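Questions staff have asked about the folding work, with answers. Updated July. If yours isn't covered, ask Manuela Pace or put it on the sheet by the kettle.

## The basics

**What is Gesen bringing in?**

Two folding stations for the finishing room at Plarimell. Each has a pair of arms over a padded surface and takes one garment at a time. They will fold tops, trousers and plain knitwear for household customers. They won't sort, iron, bag or check labels. Those jobs stay as they are.

**Why folding, and why not ironing?**

Folding is where work piles up in the afternoon. Ironing was looked at and dropped. The suppliers we spoke to could do flat linen but not shirts to the standard our customers pay for.

**Who makes the stations?**

The arms come from Pellegrini. The software that decides where to take hold of a garment is called Gotine, and it learns from recordings of people folding clothes with hand-held grippers.

## The recordings

**What does recording involve?**

You hold a gripper in each hand and fold clothes with those instead of your fingers. A camera on the tool records what it sees in front of it. You open and close the gripper by hand. A session lasts 32 minutes, then you stop, and you do no more than two sessions in a shift.

**Does it have to be done on our folding tables?**

No. Most of it will be done away from the finishing room, on ordinary furniture, with other laundry left where it is. Household washing gets folded on all sorts of surfaces, and the software does better if it has met more than one.
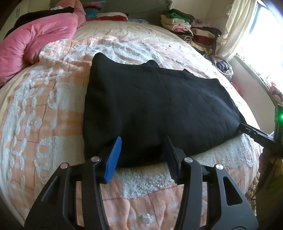
Dark knitwear is the hardest thing we've tried so far. Black on black hides its own edges, and people say they lose track of which layer they are taking hold of. A black knit folded on a patterned bedspread at least stands out from what is under it, and with the fingers open either side of the near edge you can see what you are about to close on. On our grey tables it's harder. If you are new to the tool, start with something pale and go on to the dark items once you are used to it.

**Why are the two fingertips different colours?**

So you can tell at once which finger is which. Blue and black pads are both ridged and both grip. If a pad is worn smooth or has come loose, stop and hand the tool in.

**Is it tiring?**

It can be. The tool puts your wrist at an angle you wouldn't choose. Several people felt it in the thumb after the first session. That is why the limit is two, and it applies even if you feel fine. Report any pain the same day, in the accident book, in the usual way.

**Does the camera record me?**

It points away from you, at the garment. Your hand may appear on the recording and so may anything else in view. Nothing is recorded while the tool is switched off. Cover or move post, photographs and anything with a name on it before you start. If you forget, tell Manuela and the recording will be deleted.

**Is my folding speed being measured?**

The recordings are timed, because a recording has a start and an end. The times are not passed to supervisors and are not used in appraisals. This is written into the agreement with Gesen — there is a copy in the staff room folder.

**What happens if I make a mess of a fold?**

Put it right with the grippers if you can and carry on. Poor folds followed by a correction are useful. Please don't put the tool down and tidy up by hand halfway through, as the recording then has to be thrown away.

**Do I have to take part?**

No. It is voluntary and paid at your normal rate, with a small addition for the session. Saying no won't be noted anywhere.

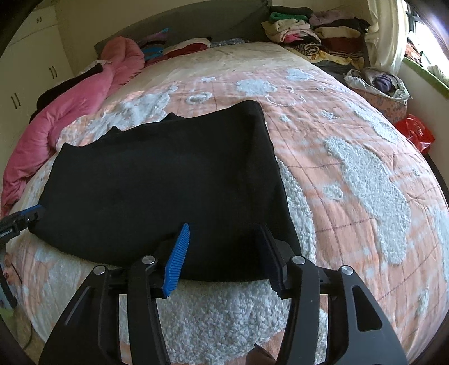
You can also say yes and change your mind later. Tell Manuela before your next session and you will be taken off the list. Recordings you have already made will be kept unless you ask for them to be removed, and you can ask for that up to the end of the trial.

## Jobs and hours

**Will anyone lose their job?**

No redundancies are planned for the trial or for the year after it. We can't promise further ahead than that. What will change is the number of hours spent folding.

**What will the folders do?**

Some will move to checking and bagging, where we have been short for a long time. Each station also needs a person beside it to load garments, clear a bad fold and take over anything it refuses. We expect it to refuse quite a lot in the first months — straps, linings, anything with a loose belt.

**Will pay change?**

Not downwards. Station work will be graded the same as finishing. The union has asked for it to be graded higher, and that discussion is still open.

**Will the shift pattern change?**

Not during the trial. The stations will run from 10 am until the afternoon van goes out. The early shift won't use them at all.

**I fold faster than the station. What is the point?**

At the moment most of you do, by a fair way. The station keeps the same pace late in the day and it doesn't get a sore shoulder. Whether that is enough to make it worth having is what the trial is meant to find out.

**Can I still fold by hand?**

Yes. Babywear, delicates and all repairs will go on being folded by hand, and so will any order where the customer asks for it.

## Practical points

**Where do I collect the grippers?**

From the locked cupboard in the office. Sign for both, left and right, and bring them back together with their straps and chargers.

**Who do I speak to if I'm unhappy with how this is going?**

Manuela first, or your union rep if you would sooner not go through the office. Notes on the sheet don't need a name.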